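Brovalo 6 and the disappearing folder tree

Brovalo 6 went out to every office on 06/01/2025, and the release notes call the new Collections view "a friendlier way to find your files." I've been using it all week and I'm not there yet.

The old folder tree is gone from the left side. In its place you get Collections, which the program builds by itself from dates, file types and whatever tags it finds. My archive holds 3,891 files. Brovalo put 793 of them in a collection named Other. I opened a few dozen and most already had tags, typed in by hand by Ilaria Sala back in December. Why the program skipped them, the help page doesn't say.

Cosimo Morelli at the Zurkirport office likes it better than I do. He says search is faster, and on his machine it does feel quick. But he keeps fewer than 2,000 files and names them carefully, so I'd like to hear from someone with a messier drive before I believe it. 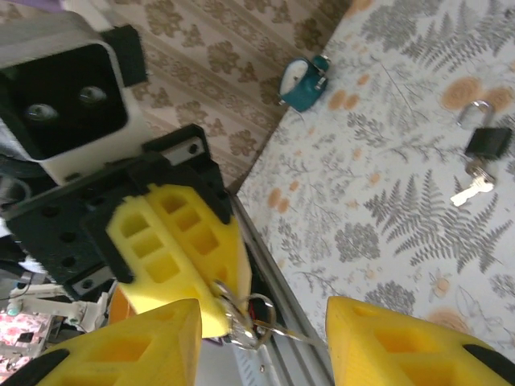 Yellow foam fingertips at close range, with a key ring in the gap.

Thumbnails are another sore spot. The default size is now Large, and it goes back to Large each time you close the window. You can get around this under Settings, Display, Remember my layout. Check the box, close Brovalo completely and open it again. If you only close the window, the setting is lost.

You can also bring back something close to the old tree. Go to View, then Legacy, then Show Paths. It gives you a flat list of folder names with no arrows to open or close them. Dal Bello, who sell us the licenses, describe this as "full folder support." I wouldn't.

One warning about the Cindska plug-in, for those who use it to rename files in batches. It still runs, but it stopped at file 95 on both of my tries and gave no error message. Rename in small groups and check the last file in each one. A fix is promised, with no date attached. Until there is one, I'm keeping version 5 on my second computer, and I'd think twice before you remove yours.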